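About Misix
Home | About us | Visit us | Jobs | Contact

Who we are

Misix teaches robots to do housekeeping work. We are a company of 19 people, started by Peadar Daly and Kulap Thaweesak after they had worked together at Lenihan on warehouse equipment. Peadar runs the hardware side. Kulap runs training and testing, and she is the one who answers most of the mail.

Our main product is Kulari, a two-armed robot for guest rooms and care homes. It is still in development. We do not sell it yet, and we do not take deposits.

What we work on

Most of our time goes into beds. Sheets and duvets change shape every time they are touched, so a motion that was right a minute ago may be wrong now. We also work on picking up clothes, folding towels and clearing surfaces. Vacuuming and bathrooms are not on our list.

Open day

We open the building to visitors every August. Doors open at 10 a.m. and the last group starts at 3 p.m. Each visit takes two hours and covers the workshop, the test rooms and a talk with the people who train the arms. Demonstrations are done in furnished rooms with a real bed and whatever happens to be on it. Some attempts fail, and we leave those in.

Last year's visitors included hotel managers, nursing staff from Mikow and a good number of neighbors with children. The question we heard most was how fast the robot is. A trained housekeeper is much faster, and we say so at the start of every tour.

In the bed demonstration, visitors stand near the door and watch Kulari handle the duvet with its hands, which have fingers like ours.

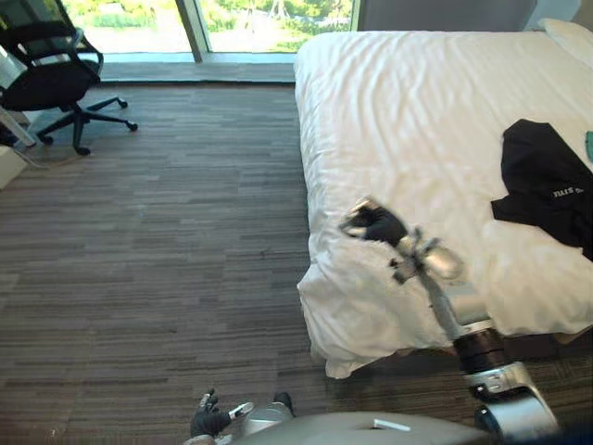 After the demonstration there is time to talk to the operators - bring questions, they like the hard ones. Children under 12 need an adult with them. The test rooms are upstairs and there is an elevator.

School and group visits

Outside of August we take two school groups a month during term. Write to Kulap through the contact page with your group size and the ages of the students. Visits are free. Parking is behind the building, next to the loading dock.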